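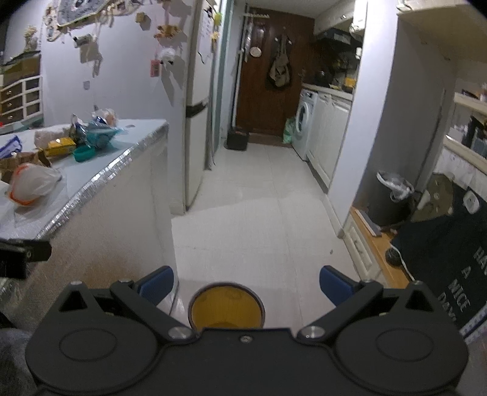

Aug 8, 2025

Raner Announces Bromivia, a VR Game About Being a Very Small God With a Very Long To-Do List

Out today for PC headsets, with a free demo for the undecided

Raner, the independent studio behind the airship-parking simulator Sornilo, today released Bromivia, a virtual reality game in which players take on the duties of a minor household deity assigned to a town that would have preferred a major one.

The town is called Thongsuk. It has a river, a bell tower, a market and 123 residents, each with a name, a daily schedule and at least one prayer they expect to be dealt with by dinner. Players stand over the rooftops and reach in with both hands. Clouds can be squeezed for rain. Lost goats can be picked up by the scruff and put back. Arguments between neighbors can be settled with a well-placed gust, or made much worse with the same gust, depending on aim.

Players start the game with 100 points of Belief, which go up when prayers are answered and down when the bakery is knocked over with an elbow. At zero, the town votes to worship the bell instead. The game continues from there, though the bell gets a much nicer shrine.

"We wanted to make a power fantasy and kept getting distracted by the paperwork," the studio said in a statement it wrote for this release. "Our first version let you throw lightning. Testers threw it for a few minutes and then spent the rest of the session trying to line up the roof tiles. We took the hint. You can still throw lightning, but there is a form."

Bromivia's campaign runs across 6 seasons, two more than most calendars provide. The extra ones are Mud and Late Mud. Each season brings its own festival, its own weather and its own complaints about the weather. A rival deity from the next valley turns up in the second season with better hair and a habit of answering prayers that were clearly addressed to somebody else.

Fans of Sornilo will find a few familiar faces, including the harbor inspector, who has retired to Thongsuk and brought his whistle. No knowledge of the earlier game is needed. Knowledge of the earlier game's parking controls may be a handicap.

Features include:

Full two-handed play, seated or standing, with a left-handed option for the lightning form

A town that remembers what you did, and brings it up at weddings

A comfort mode that keeps the horizon still while the player moves between districts

A two-player mode in which a friend with a second headset plays the rival

An original score for accordion and wind, recorded in April

A photo mode, for gods who like to keep records

The demo covers all of Mud and ends at the first festival. Belief earned in the demo carries over to the full game. So do grudges.

Bromivia is available now in English, with subtitles in two sizes. A free update adding a fishing dock is planned. The studio has been asked whether the fish will also pray and is still discussing it.

About Raner

Raner is an independent studio making virtual reality games about jobs. Its first game, Sornilo, let players park airships in bad weather for low pay. Bromivia is its second.

Press copies, screenshots and a printable version of the lightning form are available on request through the press page of the studio's website.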